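**Pince Nowicki deux doigts, version fil arrière** (réf. 2149)

Bon, je l'attendais depuis un moment, celle-là ! On la propose en location à côté de la Vokcombe, et j'ai voulu me faire mon avis avec le test le plus bête du monde : un petit bloc de bois, un carton, on prend, on repose.
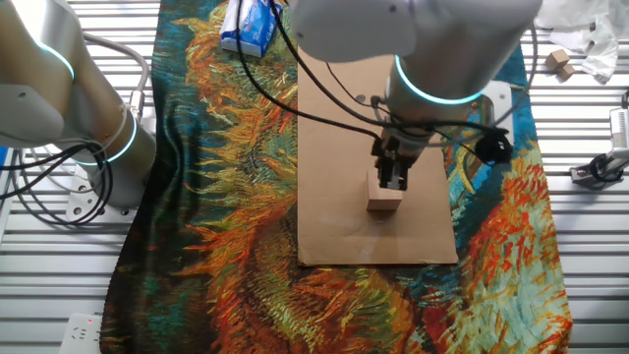
Barbara Sowa trouve qu'elle serre trop fort d'origine et conseille de baisser l'effort avant le premier essai. Je la suis, j'ai fini à 25 % et c'est très bien comme ça (le réglage se fait dans le menu Pindow, en trois clics).

Côté caméra de poignet, j'aime beaucoup la vue rapprochée, mais il faut refaire la calibration à chaque changement de doigts,
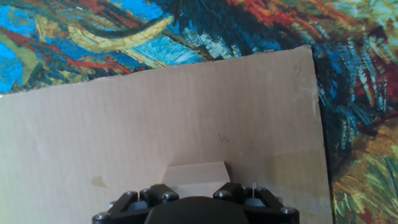 et compter presque 53 secondes pour la routine complète. Avec la Vokcombe c'est plus court, par contre les doigts ont plus de jeu. 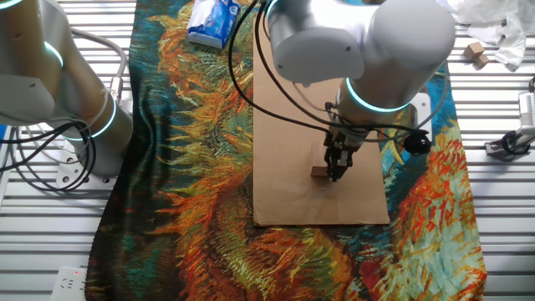

Peut-on la monter sur un bras Trellcombe ?
Il faut la bride d'adaptation, vendue à part, et le micrologiciel d'avril.

Pour choisir entre les deux :

- Vokcombe : plus légère, parfaite pour débuter.
- Nowicki : plus précise sur les petites pièces, ma préférée !
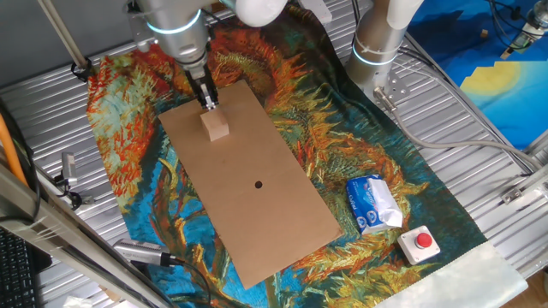 ## Dans la boîte

Pince, doigts noirs, câble, clé hexagonale, notice.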